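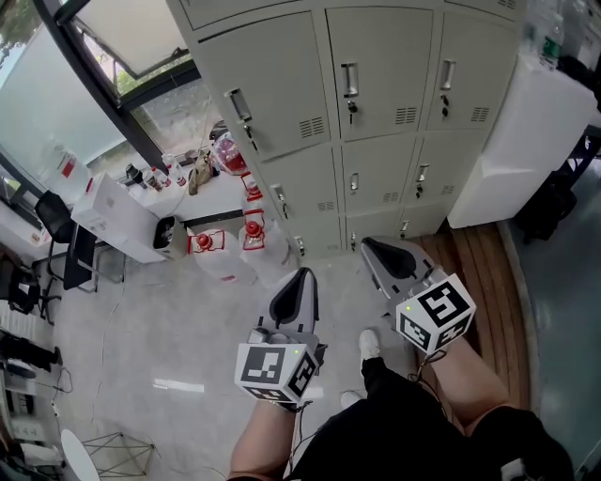 Serra Staff Lockers, Nine-Door Unit

The Serra is a metal locker bank in light gray, supplied by Varkton for offices, workshops and shared staff rooms. Nine compartments are arranged in three columns. Each door has a recessed silver handle, a small lock and slatted vents. The handles do not stand proud of the door, and the unit may therefore be placed along a passage or beside a desk.

Construction
The body is folded steel with a powder-coated finish. Doors are hung on the left as standard; right-hand hanging may be requested at the time of order. Vents are cut into every door to allow air to move through the compartment when shoes or sports clothing are stored.

Locks and keys
Each lock is supplied with two keys. Replacement keys are issued against the number stamped on the lock face. A master key is available to the registered purchaser only and must be requested in writing from Mebrat Kahsay, Customer Records.

Placement
The unit should stand on a level, hard floor such as tile or wood. Where tile meets planking, all feet must rest on the same surface, or the leveling feet must be adjusted before loading. Allow enough clear floor for the doors to open fully. Items heavier than a full water jug should be kept in the bottom row. Wall fixing is required in schools and recommended elsewhere; brackets are included.

Care
Wipe with a damp cloth and mild soap. Do not use scouring pads. Locks may be treated once a year with dry graphite. Oil attracts dust and should not be used.

Ordering
Product reference: Serra 2612. Delivery is made to the ground floor within 3 weeks of a confirmed order. Carriage to upper floors is quoted separately. The body is covered for 5 years and the locks for one year. Orders placed before the end of February will be filled at the present price.

Inquiries concerning matching cabinets in the Humari range should be addressed to Mesfin Gidey, Furniture Sales.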